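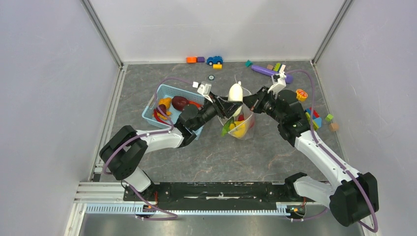
Dresix Asset Watch

Dresix is a small appliance with software that helps a company know what it has on its network and who is able to reach it. Many firms protect the payroll server very well and forget the old print server in the next room. Dresix looks at both in the same manner.

You connect the appliance to one free port of your main switch. It listens to the traffic and makes a list of every device, with its open services and the accounts that log in to it. No agent must be installed on the computers. The first list is usually ready by the next morning.
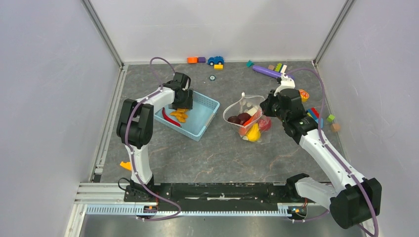

Light blue basket with toy food, left arm above it.

For each device Dresix gives a score from low to high. The score depends on how old the software is, how many accounts have access, and which other devices can be reached from it. You can change the weight of each part in the Settings page. When the score goes up, a message is sent to the person you choose.

Two models are available:

Dresix 300: up to 1,092 devices, desktop case, $1,369
Dresix 300 R: up to 2,204 devices, rack case, $2,204 with rails included

The price contains the first year of updates. After this year the appliance continues to work, but new checks are not downloaded until you renew. 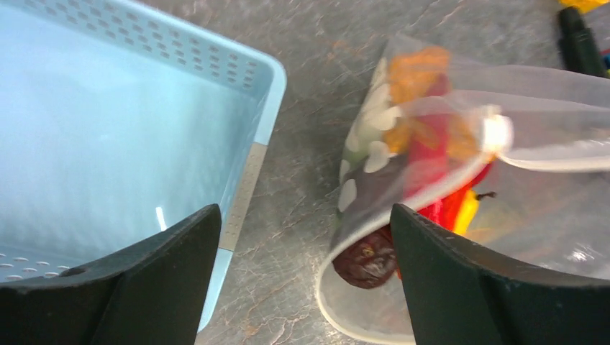 Network Products Department, Aitken Vandmont

Please have the name of your switch model ready before you order. Some older switches cannot copy traffic to a second port, and in this case we will offer you a separate tap. Orders placed before 2 p.m. leave our Sulville warehouse the same day. For technical questions write to Ákos Erdős, and for prices for schools and resellers to Ross Cruickshank.

Contact | © Aitken Vandmont, Sulville | Back to top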